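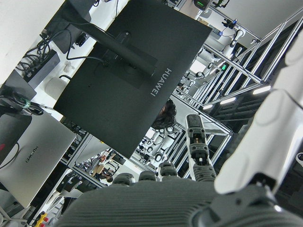
Records and Data Entry Officer (part-time, fixed term)
Posted 21 Dec 2024 by Grinetti Water Services, People and Recruitment

Grinetti Water Services is seeking a Records and Data Entry Officer for its Carkora office. The position is part-time, 60 hours per fortnight, and is funded until the end of July.

The officer will transfer paper meter records from the former Ravico and Lai supply districts into the current billing register. The paper records are held in 300 archive boxes. Boxes are indexed by street, and the index is incomplete for Lai.

Duties
- Enter meter number, property address, install date and last reading for each card.
- Check entries against the rates roll and flag mismatches.
- Label and reshelve boxes once a street has been closed off.
- Answer written enquiries from property owners about past readings.
- Prepare a fortnightly count of cards entered and cards queried.

Essential criteria
- Accurate keyboard entry at 70 words per minute or better. A short test is held at interview.
- Working knowledge of spreadsheets, including lookups and filters.
- Ability to read older handwriting, including imperial measurements.
- Ability to lift archive boxes weighing up to 12 kg.

Desirable criteria
- Experience in local government, utilities or a library.
- Familiarity with lot and plan numbering.

Conditions
Work is done on site, as the cards cannot leave the building. Start and finish times are flexible between 7.30 am and 5.30 pm. Around 40 per cent of the role is desk work; the remainder is sorting and shelving in the records room. Leave accrues pro rata. A police check is required before commencement and the cost is reimbursed.

How to apply
Send a résumé and a statement of no more than two pages addressing the essential criteria. Include the names of two referees, one of whom must be a recent supervisor. Applications without a statement will not be assessed. Applicants will be advised of the outcome in writing.

Contact us | © Grinetti Water Services | Back to top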